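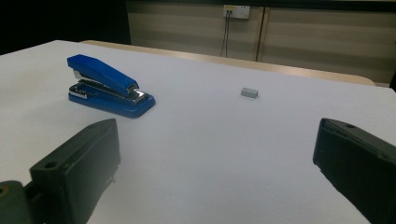 Vanby asked whether a gallery on desktop staplers needed to cover loading at all, given that most readers would already know which end opens. Contreras replied that the jams reported to the stationery desk in April nearly all came back to the magazine, and that loading should stay in.

Desktop staplers: closed, on the side, open

The pages in this series deal with ordinary office equipment, one item at a time. The item on this page is a blue desktop stapler with a metal staple channel. The notes apply to most half-strip and full-strip models of the same general layout: a base, a channel and a hinged top arm. Heavy-duty and electric models are covered separately under Amance.

Before loading, check the size marked on the box against the size given in the manual. Staples of the wrong leg length will often load without resistance and then fold badly at the anvil. Our bench stock is bought in boxes of 2,000, stored flat, away from the radiator. Sticks that have broken into short pieces can still be used, provided the pieces are laid end to end with the legs down.

For general paperwork, stay within the sheet rating. Forcing a thick stack bends the crown of the staple and can leave a fragment in the throat. Stacks of 100 sheets belong in the heavy-duty unit at the end of the counter, or in a binder. 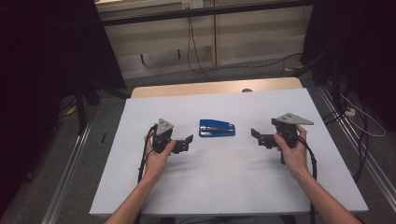
Blue stapler on its side, base towards the near edge of the table. Metal parts run through the middle of the body.

To clear a jam, open the top arm and take out any remaining staples first. Work the bent staple free with fine pliers, pulling in line with its legs. A knife blade will mark the channel, and a marked channel catches the next stick. Wipe the channel with a dry cloth. Oil is not recommended; it collects paper dust and transfers to the top sheet. If the pusher spring has lost its tension, replace the stapler. Spare springs are catalogued but seldom in stock. 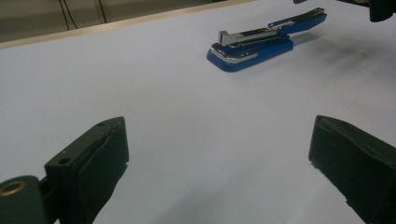 Top arm swung fully back, staple channel exposed. Small upright metal tab at the left end.

After reloading, close the arm and test on 2 sheets of scrap. Both legs should fold flat against the back of the paper. If the legs splay outward, check the anvil setting before assuming a fault; on many models the plate rotates for temporary pinning.

Ustcombe equipment notes, stationery section. Last revised 2020-04-12. Next in the series: hole punches, including alignment of the paper guide and emptying of the chip tray.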